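Yoshinori Hoshino wrote:
> Gelow descaler cut our water use by 200 litres
> a month. Everyone on the list should switch.

I doubt it. How does a descaler save water? Did you read the meter before and after, or go by the bill? Ours is estimated every October. 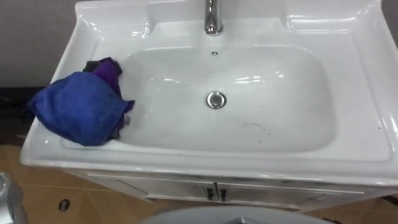 Bathroom basin, chrome tap, faint marks right of the plughole

I paid for 2 bottles of Drinero on a promise like that and the meter didn't budge. Post your readings and I'll look at them.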